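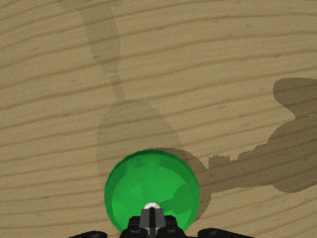
Zdeňka Kolář meinte beim ersten Gespräch, der Greifer nehme ihr nicht die Arbeit weg, wohl aber die Pausen zwischen zwei Handgriffen. Mit diesem Satz begann unser Projekt bei Jallier, einem Betrieb, der Kleinteile sortiert und verpackt. Wir wollten wissen, was sich für die Beschäftigten ändert, wenn ein Roboterarm das Umlegen übernimmt.

Der Ablauf wird zuerst in der Simulation angelegt und danach an der Station Prergate übernommen. Früher legte eine Person pro Schicht 800 Teile von Hand um. Heute betreut sie die Station, füllt nach und greift bei Störungen ein. In der Woche unserer Befragung im Februar waren es 196 Eingriffe, die meisten davon kurz.

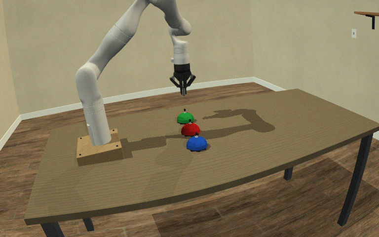 Abb. 2: Simulierter Arbeitsplatz mit Roboterarm und drei Knöpfen (grün, rot, blau)

Wir haben 7 Beschäftigte befragt. Fast alle nannten weniger Schmerzen im Handgelenk. Mehrere sagten aber auch, dass sie beim Zusehen schneller müde werden — und dass sie weniger miteinander reden als vorher am gemeinsamen Tisch. Mahnaz Bagheri hat sich in die Programmierung einarbeiten lassen und ändert kleinere Abläufe inzwischen selbst. Eine höhere Lohngruppe ist damit bisher nicht verbunden.

Offen blieb, wer bei einer Störung in der Nachtschicht zuständig ist. Dazu erhielten wir zwei verschiedene Auskünfte.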